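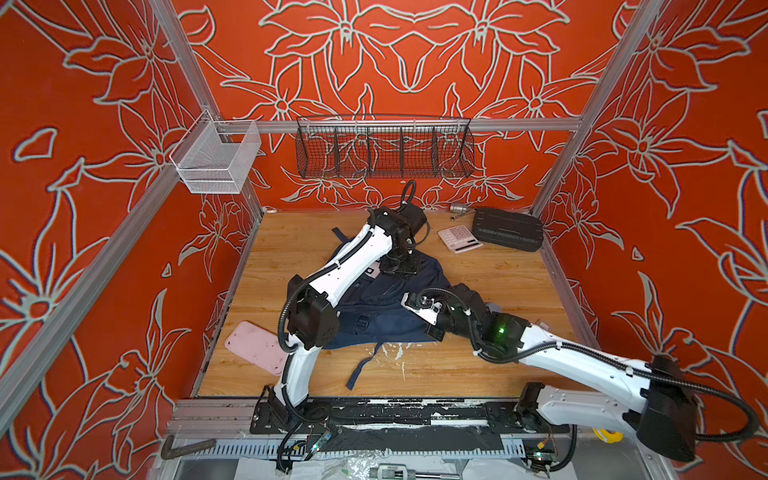

Cimandale equipment plan: progress to the end of November

Prepared by Wumpini Annan for Yaw Ofori

The first two-arm cell is in daily use on the packing tasks. Work this month was on bags and small items, mainly backpacks, phone cases and calculators. Bags remain the slowest because the straps move when either arm takes hold.

Purchasing

Both arms and the enclosure are paid for. We have not ordered the second cell. Fairweather quoted a lead time of 15 weeks and Laltusia quoted 6, but the Laltusia price leaves out mounting plates and cable runs. I have asked them for a full figure.

Spares were under-budgeted. We planned for one set of gripper fingers per arm and now want 2. That, with a spare wrist module, adds some $2,000 to the equipment line. I propose to take it from the travel line, where we are underspent.

Still open

The service contract with Ilard covers parts only. Labor is billed separately, and the original budget did not include it.

Floor space for the second cell is agreed, but the power outlet is not in. The electrician can only come on a Sunday.

Decision needed from you: approval of the transfer from travel before we place the spares order.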